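Grarkbridge Neighbors Help Forum
Land, Water and Local Government

Does signing a petition against the Penton dam do anything at all?

Posted by siltline, July 7, 2019

My sister-in-law keeps sending me the petition against the dam at Penton. I feel terrible for the families on the lower river, who are being told to pack up land their grandparents farmed. But I signed one of these in February and all I got for it was a pile of fundraising email. The Fluria company says 453 households will be moved. The petition says 776. Neither one shows how it got there, so I don't much trust either. Has anybody seen a signature change anything, or is it a way for people far away to feel good?

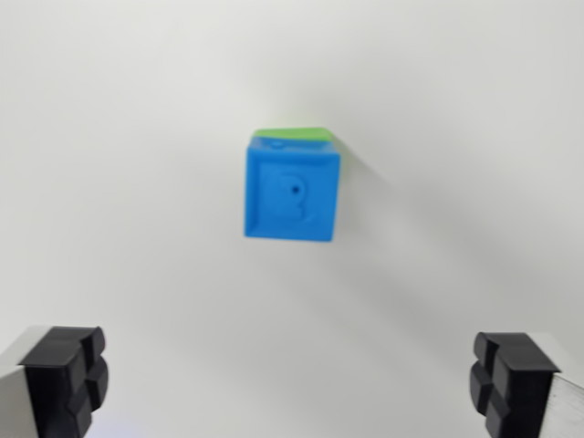
Who decides whether the dam goes ahead?

The state water office issues the construction license, and the company can't pour concrete without it. A petition goes in the file as a comment, and the office has no duty to answer it.

oldferryroad

I've been on the Rweyemamu side of this river my whole life and I've signed everything put in front of me, so take this from a tired person. A form letter with 900 names counts as one comment. I asked at the desk and that's how they log it. A letter you wrote yourself counts as its own comment, even if it's half a page and badly spelled.

So if you want to do something, I'd go in this order:

Step 1. Ask the water office for the resettlement survey. It's a public record, whatever the person on the phone says. Ask in writing and keep a copy.

Step 2. Look at how the survey defines a household. In the last draft I read, three generations under one roof were a single household, and people who fish the river but sleep in town weren't in it at all. That may be most of the gap between your two numbers. I can't prove it.
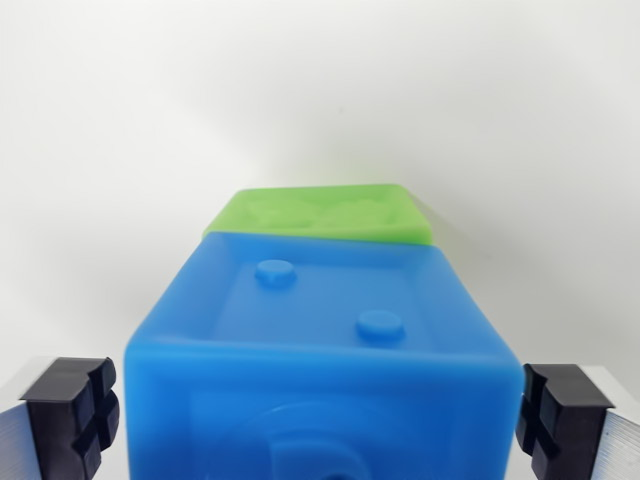

Step 3. Write your own comment and stick to one thing. Mine was about the burial ground, which the company map shows as "unimproved pasture." I got a reply, and a later map had it marked. Did my letter do that? I have no idea, they never said.

Step 4. If you have money to give, give it to the families' legal fund and ask for a receipt. I wouldn't give a cent to a petition site. 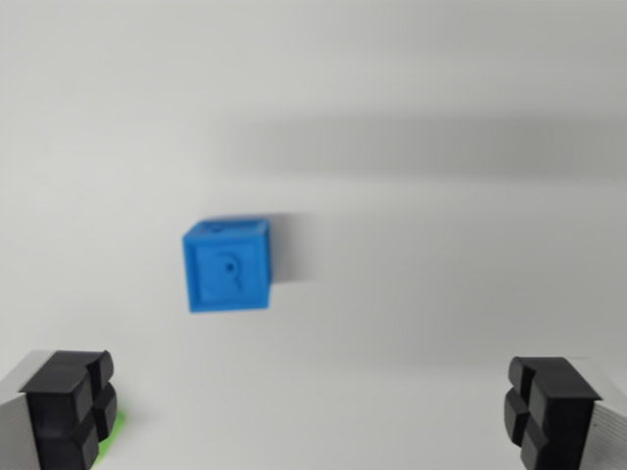
More replies

penton_upstream

Petitions are useless and so are comments. They had the ribbon ordered before the first meeting. The cheap power they keep promising us goes to the smelter anyway, look at who's buying it.

kestrelgap

I wouldn't go as far as the post above, but I'd be careful with everybody's figures, including our side's. I was at the hearing where a speaker said 441 families had already refused the buyout. I asked for the list afterward and was told it was "being compiled." It may well be true. I'd still like to see it before I repeat it to anyone.

One correction for oldferryroad: the desk told me comments have to carry a mailing address or they get set aside. Put yours at the top. And read what the families have said in their own statement before you write on their behalf. Some of them want better terms and would move. Most of the petitions leave that out.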